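How to Check In Parcels at a Small Packing Table

Most parcel mix-ups in a small stockroom start in the first few minutes, when the delivery is still in a heap and people are opening things before they have been recorded. The method below is the one we use for mailer bags and small cartons. One person can do it with a table, a shelf and a handheld scanner.

What you need

A table with a clear top, at a height where you can stand without bending.
A shelving unit within reach, with one level kept free for cartons.
A handheld scanner or a phone with a scanning app. Ours runs the Komelent stock app, but any program that can search by tracking number will do.
A marker, a roll of plain stickers and a dry cloth.

Step 1. Clear the table

Take everything off the table before the delivery comes in. Old labels are the worst thing to leave lying around, since a scanner will read a barcode from a torn-off scrap as readily as one on a parcel. Wipe the top with the dry cloth. Scuffs don't matter, but grit does, and so does leftover tape, which sticks to the bags.

Step 2. Split bags from boxes

Put cartons on the free shelf level and bags on the table. Stand tall cartons upright if they are steady that way. Turn each one so the shipping label faces you. A carton can sit at an angle if that is the only way to get its label to the front.

Don't put cartons on top of bags. A soft bag gives you no idea of what is inside it, and our first cracked item (a Farnura lamp shade) was lost that way.

Step 3. Lay out the bags

Keep the bags in small stacks of 3. With more than that, they start to slide, and the ones at the bottom get skipped. Let them overlap, but leave part of every label showing so you can tell at a glance that each bag has one.

Bags with no label showing go face down until you have turned them over and looked. If there is no label on either side, put a plain sticker on the bag, write the date on it and set it aside.

Step 4. Open the search screen

Open the receiving page and tap the search field before you pick up the first bag. If the cursor isn't in the field, the scan goes nowhere, and you may not notice until several parcels later. Check the battery now too. The app saves each entry as it goes, but not one you are halfway through.

Step 5. Scan the right barcode

Many shipping labels carry more than one barcode. On most of ours, the one near the top is the tracking number and the lower one is for the carrier's own sorting. This varies by carrier, so compare the digits printed under the bars with the number on your order the first time you see a new label style.

Plastic bags wrinkle, and a wrinkled barcode won't read. Press the bag flat with your free hand, keeping your fingers off the bars, and hold the scanner a hand's width away. If it still fails, tilt the scanner a little to get rid of glare.
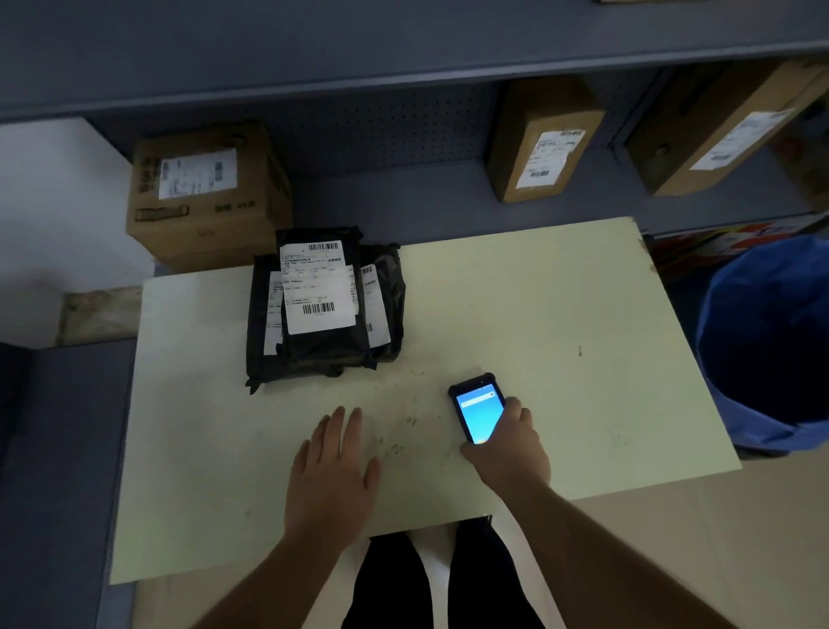 After two failed tries, type the number in by hand. Read it back in groups of four. Labels printed in a language you don't read are no problem for this step, as the tracking number is normally in ordinary letters and digits.

Step 6. Move each bag as soon as it is recorded

Wait for the confirmation, then move the bag to the done side of the table. Don't scan the whole stack and move it afterward. Jérémie Roussel, who set up our Hamel stockroom, has a rule that a parcel touched twice gets scanned twice, and the duplicate list from his first April there backs him up.

Step 7. Do the cartons last

Scan cartons where they stand, without lifting them down. Mark a corner of each with a short line once it is in the system.

Step 8. Compare the totals

Check the number in the app against the carrier's delivery sheet. If the app is one short, look on the floor and under the table first. If it is one over, look for a duplicate. Sort this out before anything is opened, and keep the sheet until the last parcel from it has been unpacked.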